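Reading time: 8 min

Leave the Table in the Middle

22/09/2025

Most advice about a small table starts by telling you to push it against a wall. I followed that advice in three apartments. I think it's wrong for most people, and I want to make the case for putting the table out in the room, with floor on every side, and keeping very little on it.

I should say what kind of table I mean. I mean a plain square one, light wood or something close to it, big enough for two people to eat at and for four if they like each other. It's the table a lot of us own because it was affordable and fit in the car. Mine is used for dinner, bills, mending, sorting mail, and making rice. Big dining tables are a different subject and I don't have one.

When I moved into the building on Morris Street, the main room was 106 square feet with gray carpet. The table went under the window, with one side flush to the wall and a chair at each end. It looked tidy, and the floor looked bigger. Within a month the back third of the table was gone. It held a lamp, a stack of catalogs, a jar of pens, a box of tea, the phone charger, and a plant that was not doing well. I hadn't decided to keep any of it there. The wall made a back edge, things slid toward the back edge, and once they were leaning on something they looked like they belonged.

That is my main complaint about walls. A table against a wall turns into a shelf with legs. You only work at the front of it, so the back fills up. You clear it before company comes and it fills up again, and you blame yourself for being messy when the trouble is where the furniture is standing.

A table in the middle has no back. Any spot on it is the front for somebody. If I leave a catalog on the far side, I walk past it on the way to the kitchen and it's in my way, so I pick it up. I didn't become a neater person. I moved a table four feet.

The usual objection is space. People say a small room can't afford a table in the center. I measured mine before I moved it. With the table pulled out, there was enough room to walk on all sides, and the tightest side was the one I never used anyway. What I lost was a large empty patch of carpet. I had been proud of that patch, but I couldn't name one thing I did on it. I didn't exercise there. I just liked looking at it, and it cost me a third of the table.

I'll grant that some rooms can't do this. If you have to turn sideways to get to the bathroom, leave the table at the wall. If you use a walker or have a toddler who runs, you need a clear path more than you need my opinion. The same goes for a room where the only outlet is in a bad place, and I'll get to outlets.

The second half of my argument is about what should live on the table, and my answer is close to nothing. No runner, no bowl of fruit, no tray to corral the things that shouldn't be there. I used to own a tray. It was a Milent, a nice one, gray felt on the bottom, and I believed the advice that a tray makes clutter look intentional. It did. That was the problem with it. I kept the same junk on the table for two years because it was on a tray.

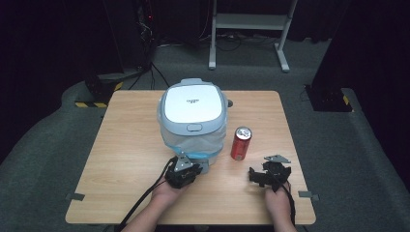 What gets to come onto the table is whatever is in use, and for me that's very often a rice cooker. I know people who think an appliance has to be on a counter. My kitchen counter is nineteen inches of usable surface between the sink and the stove, and if the cooker sits there I can't chop an onion. So it comes out to the table when I'm cooking and goes back when I'm done. A small rice cooker is light enough to carry in one hand once it has cooled off, and there's no rule of good housekeeping that says rice has to be made within arm's reach of the sink.

I also like having it where I eat. When we were kids the rice pot came to the table with everything else, and you served yourself and passed the paddle. Somewhere along the way I picked up the habit of filling bowls in the kitchen and walking them out like a waiter. Then somebody wants more and gets up, and then somebody else gets up. With the cooker on the table nobody has to stand. You press the button, the lid comes up, you take what you want.

Now outlets. A table in the middle is away from the wall and so away from the power. I won't tell anyone to run a cord across a walkway, especially not with something hot at the end of it. What I do is cook the rice near the outlet, on a low cabinet (a Besta, older than my car) with a cutting board under the cooker and nothing hanging over it where the steam comes out. When it's finished I unplug it and bring it over. The cooker keeps its heat long enough for dinner. Mine will do it through a second helping, and I've never timed it past that. If you have a floor outlet, you're luckier than I am.

Wood and heat are a fair worry too. The bottom of my cooker has feet and doesn't get hot enough to mark the table, but I can't speak for yours, so put a folded towel under it the first few times and check. Cold drinks have done more harm to my table than anything hot. A can straight from the refrigerator will leave a ring on a cheap finish in one evening. I have two rings and know which summers they came from. I'm not going to pretend I use coasters. I wipe the table at the end of the meal, which I can do in ten seconds with the top clear. When the top was crowded, wiping meant moving nine things and putting nine things back, and so I skipped it.

This is where I part ways with people who say an empty table looks cold. I've heard it from both of my sisters. They say it looks like nobody lives there, or like I'm about to move out. I see their point about a room in a catalog, where the bare table is for show and you feel you'd be in trouble for setting down a soda. But a bare table in a home that gets used is bare for maybe half the day. The rest of the time it has dinner on it, or a sewing machine, or tax forms. It's empty because it's waiting for the next thing, and I find that more welcoming than a vase I have to lift out of the way.

There is also the matter of how it feels to work at. At a wall you face the wall. I paid bills facing beige paint for years and thought bills were just like that. In the middle of the room I can pick my side. In the morning I sit with the window behind me so there's no glare on the paper. In the evening I sit across from that so I can see the door and the stove. If two of us are doing different things, we each take a side and have a full edge to ourselves. On a wall table, the second person always gets the short end by the lamp.

Carpet makes one part of this harder. Chairs don't slide on it, and a table in the middle gets chairs pulled out on every side, so there's more dragging and more crumbs in more directions. I vacuum under it more than I used to. The table also leaves dents, and if you shift it a few inches you'll see the old ones for a while. Ice cubes and a fork will bring most of the pile back up. I tried a rug under the table once, on top of the carpet, and took it up after a week of catching chair legs on the border.

My downstairs neighbor at Trikodbridge Court, the place I lived before Morris, had the same table and the same room as me and kept hers in the center the whole time. I thought it was odd. I'd go down to borrow something and there would be a pot of soup on it, or a half-finished puzzle, or nothing at all, and we would sit down right away. At my place I had to clear a spot first. It took me until this past April to connect the two.

So my suggestion is a small one and it's free. Take everything off the table. Pull it out until you can walk behind it without thinking. Put back only what you are about to use, and when you're finished using it, take it away again. Give it two weeks. If you miss your patch of carpet, the table isn't heavy, and the wall will still be there.

I haven't moved mine back. The Milent tray is in the closet with the winter boots on it, and it's good at that.

We use cookies to remember your preferences. By continuing to read you accept our cookie policy.

Contact | Copyright 2025, all rights reserved | Back to top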